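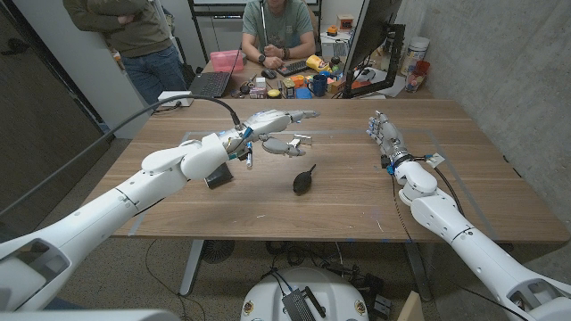
Loss of Hand State During Two-Arm Marker Capping: Fault Report
Ebise Kumsa
Project report, Robotics Laboratory II
Supervising group: Alemayehu

1. Background

The project task was to have a two-arm robot pick up a whiteboard marker with the left hand, hold it upright, remove the cap with the right hand and put both parts down inside a taped work area. Control software was Iment, the lab's in-house motion package, with the Primlow module handling grip force. The arms and hands were already installed and calibrated when the project began. My part was the grasp sequence and the logging.

In December, during the main test series, the left hand stopped reporting its joint positions while it was holding the marker. The arm kept moving. The fingers stayed closed and the wrist traveled toward the right hand on a path planned for an open hand. The operator pressed the emergency stop and the arms halted before they touched. No one was hurt and no parts were broken. This report covers the fault, how it was traced and what was changed. Results for the capping task itself are in the Vosbridge term summary and are not repeated.

2. Setup

Each hand has its own data and power cable entering at the wrist. On the left arm the cable makes a loop and then crosses the edge of the table. Slack in the loop was set by hand at the start of the project and was not written down. The limits of the work area are marked on the table top with gray tape. The tape is for the people placing objects; the software has its own limits and does not see it.

The hand joints have small blue lights. Before the fault we treated the lights as a sign that the hand was working. They only show that the joint boards have power. 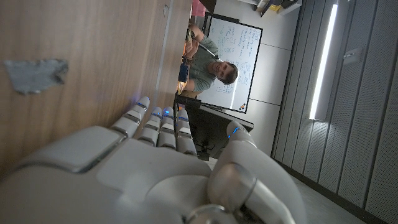 Figure 2. Hand seen from behind the knuckles, joint lights on.

3. Description of the fault

The series was planned as 177 trials. The first fault came on a Tuesday, in trial 100. The log shows normal position messages from the left hand until the wrist began its roll toward the center of the table. Messages then stopped. Iment kept using the last position it had received, which was from the opening step before the grasp. From the planner's side the hand was open and empty.

The fault was seen 3 times in total before testing was suspended. In each case:

the left wrist was rolling inward
the hand had power and the grip held
no error was shown on the operator screen
messages returned when the wrist rolled back

The third occurrence was the one that ended in an emergency stop. The first two were put down as slow network traffic and the trials were marked as failed. This was a mistake on my part. The log had the same gap at the same wrist angle both times and I did not compare them.

4. Tracing the cause

Network load was checked first and was low. Next the hands were left still with the controller running for 8 hours, with no gaps in the messages. The wrist was then rolled slowly by hand command with the arm parked. The gap came back near the end of the inward roll. Supporting the cable by hand close to the plug removed it.

The plug was being pulled sideways when the loop ran out of slack. The power pins are longer than the data pins and kept contact, so the lights stayed on and the grip was held while data was lost. The cable itself tested good from end to end.

A second cause was in the software. Iment had no age limit on hand position messages. An old position was used as if it were current. The loose plug started the fault, but the missing check let the arm continue moving.

5. Changes made

The left cable was given a longer loop and a clamp on the forearm, so that the plug takes no load at full roll. The slack is now measured and entered on the setup sheet.

Iment now stops both arms if either hand is silent for longer than the set limit. Primlow holds its last grip force during the stop, so a held object is not dropped. Restart needs a key press by the operator. A warning with the name of the silent hand is shown on the screen.

The start-of-day check now includes a full wrist roll on each side with the message rate displayed. Joint lights were removed from the checklist.

6. Retest and open points

The full series was run again from trial 1 with both changes in place. There were no gaps in the left hand messages. The new stop was tested separately by unplugging the data line at the controller end, and both arms stopped each time.

Two points are still open. The right hand has a different cable path, down the outside of the arm, and has not been tested at full roll with a load in the fingers. The age limit was chosen from the message rate at rest and may be too tight when both hands are closing at once, where delays of up to twice the normal gap were logged. Both are passed on to the next project group along with the raw logs.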